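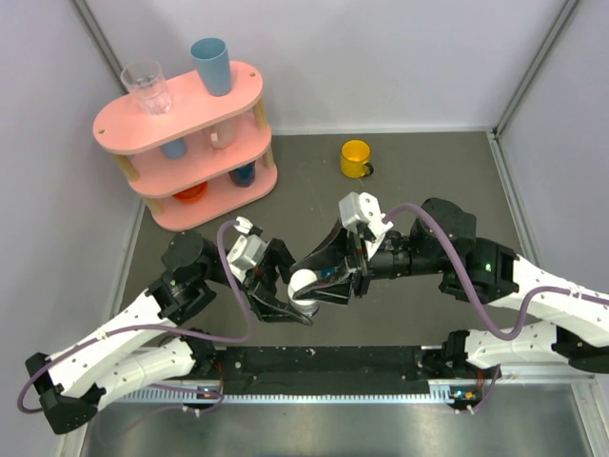 4.2 Position switches in amateur clubs

Professional clubs move a player to a new position after video review, medical advice and a long argument. The amateur clubs in our sample did it because somebody's knee hurt. Of the 30 switches we logged across the Trerkine league, 6 were planned before the season. The rest were settled in the parking lot.

The Hollow side offers the clearest case. Their best fullback spent October as a striker, a role he described in interview as "mostly waving." He scored twice, once for the other team. His coach, Consuelo Villanueva, rated the experiment a success and then ended it, and we have coded her answer as "mixed."

Ustano kept fuller records -- every training session, every complaint -- and their switched players show the usual pattern. Passing accuracy drops at once and comes back slowly. Distance covered goes up, though much of the extra running is in the wrong direction. Chu's earlier work on youth teams found the same dip and blamed coaching. We are less sure. Several of these teams had no coach to blame.

Figure 2. Two robot arms with their grippers meeting around a small teal object, beside a pink three-tier shelf.

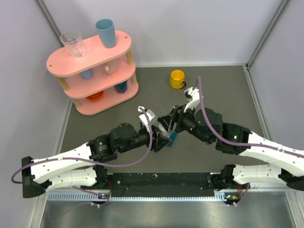

4.3 Limits of the data

Match reports were written by the clubs themselves, and the losing club usually wrote less. Cisneros sent us one line for a whole month: "Windy." We kept it in the sample and treated the missing values as missing.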